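Tornport Technical Institute Opens Tabletop Recording Program

The Tornport Technical Institute has begun collecting practice recordings for a learning system that will teach small robotic arms to handle everyday objects. The program, known as Kuron, started work in June under the direction of Weronika Nowicki of the Department of Applied Machines.

Each recording captures one short task carried out by an operator, who guides the arm from start to finish. The movements of the joints are stored together with video of the table. The department will use the collected recordings to train a model that is expected to repeat the tasks without an operator and to cope with modest changes in how the objects are laid out.

As of the most recent count, the program had accepted 3,019 recordings. Those in which the operator paused for too long, or in which the video and joint data did not line up, are set aside and are not included in that figure.

"We ask our operators to work at an even pace and to finish what they begin," Nowicki said. "A slow recovery from a missed grasp is still useful to us. An abandoned attempt generally is not."

The present set of tasks involves sorting and placing small items, among them dice of several colors. The position of the items is changed between recordings so that the model does not come to depend on a single arrangement. Written instructions for each task are kept short, and operators read them again at the start of every session.

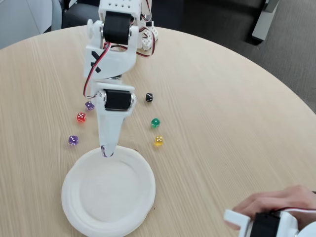

The arm at the rim of a paper plate, with dice set out on the table. An operator's hand is at lower right.

Seven operators are currently assigned to the program. New operators complete 200 practice attempts before their work is considered for the main collection. Kwesi Darko, who oversees operator training, said the requirement was introduced after a review of early sessions showed wide differences in how people approached the same task.

"Two people can follow the same instruction and produce very different motions," Darko said. "Some variety is welcome. What we want to remove is the hesitation that comes from being new to the equipment."

Recordings are checked by a second member of staff before they are accepted. The reviewer confirms that the written task matches the action in the video and marks the point at which the task is complete. Manuela Dal Bello, who manages the review, said that mislabeled colors remain the most common error and that the labeling form has been revised to address it.

Support for the program is provided by Geler, a regional engineering firm, under a 2-year agreement with the Institute. The department intends to release part of the collection to other schools once the review is complete. Inquiries about access may be directed to Mawuli Odoi in the Office of Research Partnerships.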